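Asance Set-Up Guide
Section 6: Tuning the grasp planner for cloth

If you've come straight from Section 5, you already have your arms calibrated and the Beneš planner running. Good, now for the fun part! Cloth changes shape every time you touch it, and watching the planner find a graspable fold in a messy pile is a real treat.

Before you start

Last updated 27 August 2021 for the Trultberg controller. If your controller still has the February firmware, update it first. The older build ignores the cloth profile and doesn't tell you so.

CAUTION: Keep clear of both arms whenever the planner is live. Keep the stop button within reach, even for a dry run.

Loading the cloth profile

1. Open Clirnton and choose Profiles, then Cloth.
2. Select both wrist cameras and the head camera as inputs.
3. Set Candidate limit to 20. You can raise it later, but planning slows down quickly.
4. Set Settle time to 600 milliseconds. Swinging fabric gives poor depth readings, and this pause lets it hang still.
5. Press Save, then Restart planner. The status light in the toolbar turns green when the profile has loaded.

Checking the views

6. Park the arms near the basket and open the Live tab.
7. Turn on Segment overlay. Each garment should get its own colour. Two dark items lying together may share one, so drop Edge threshold by 2 and look again.
8. Check the basket rim. It should be tagged Obstacle all the way along, including any stretch that passes in front of the washer.
9. Run Single grasp and step through the camera views as the arm closes in.

Wrist and head views from a laundry session:
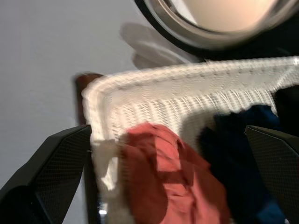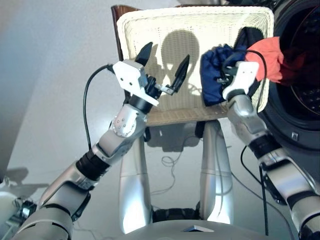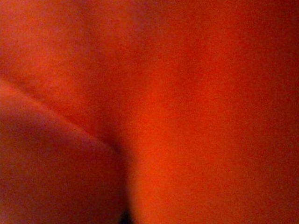 10. Open the Log tab and find the line that starts with "handover". This marks the point where the planner stops trusting the wrist depth map and goes by finger position alone. We love this feature, and it's well worth playing with.
11. If handover comes too early, the fingers will close on air. Lower Minimum range one notch and run the grasp again.
12. If it comes too late, the planner chases noise and the wrist makes small, twitchy corrections. Raise Minimum range one notch.

NOTE: Shadows from the head and arms can shift the segment borders. Try a second lamp on the other side before you touch any thresholds.

NOTE: Minimum range is stored for each wrist. Copying the left value to the right is a fair starting point, but run steps 9 to 12 on both.

When both wrists give you clean grasps, save the profile under a new name and go on to Section 7, Loading the drum.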